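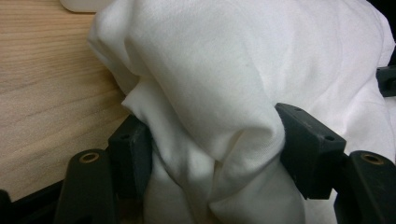
White cloth, gathered, with creases through the middle.

December, 4:10 p.m.

Shrinkage check on the cotton for the Judeck smock order. Cut 2 squares from the Flosar bolt, marked each at 645 mm both ways with the laundry pen, overlocked the edges. One went through a hot wash and tumble dry, the other a warm wash and line dry.

Hot square: lost 55 mm along the warp, hardly anything across. Too much for the pattern as drafted. Warm square lost less, but I pressed it before measuring and probably pulled it back out, so I'm not writing that number down. Redo it flat, no iron.

Gholamreza Yazdani thinks the loss is mostly in the first wash and that we should pre-wash the whole bolt before cutting. I agree, but the big machine takes short lengths only, and cutting the bolt up makes the lay awkward for the back panels. Other option is to send it out to Joo. Their last quote was 1,574 for the full lot with pressing – need to ask if that still stands.

Pen marks held in both washes. The pencil marks on the selvage did not, so stop using pencil.

Still open:

- repeat the warm square
- wash the hot square again, same program, see if it keeps moving
- check the Zornon thread in the same wash, the overlocked edge puckered on one side
- new blade for the rotary cutter

Don't cut the sleeves yet. The collar pieces already on the shelf are from the old bolt and can be used – keep them apart from this one.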